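Vellach Parish Registers – Frequently Asked Questions

How old are the registers?
The oldest book of baptisms begins in 1688, when the chapel in Vellach became a parish of its own. Before this, families were written in the books of Erkum.

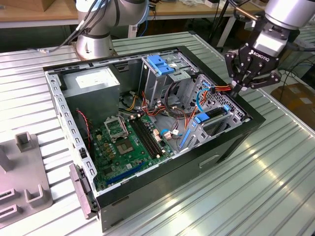 Marriages and burials were kept in one volume until the fire in the sacristy. After it, the priest used separate books, 37 in total.

Are there gaps?
Yes. For 11 years there are no burials at all. Revathi Pai compared the tax lists of the village and found 127 names which may belong to this period.

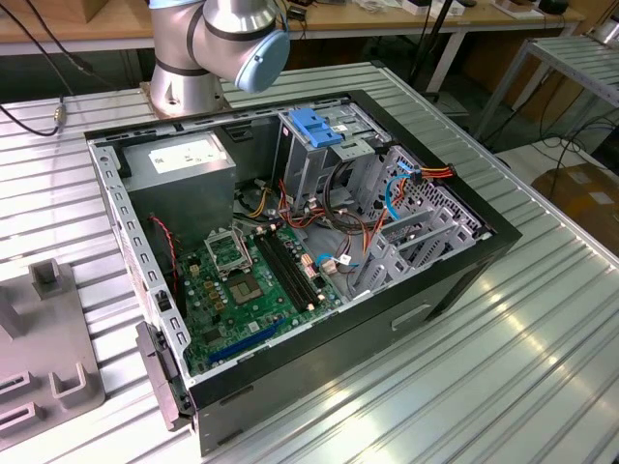
Vellach, September
The list of these names is now open to all readers. Please write to Kamran Dehghan if you recognize a family.

In which language are the entries?
The early ones are in Latin, the later ones in German. The handwriting of the second priest is difficult – we ask for patience with our transcriptions.

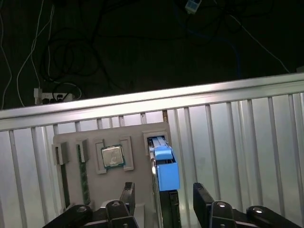 Power strip and cables

Can I see the original books?
Only by appointment, and not more than three volumes in one visit. Ingeborg Ruchti answers requests in the morning, from 9 to 11.
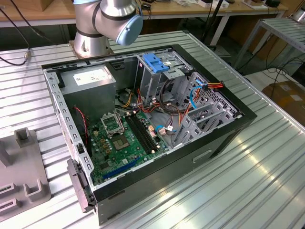
Desktop computer with the side panel removed

May I publish a transcription?
Yes, if you name the parish and the volume. For longer texts, please ask Amna Naqvi first.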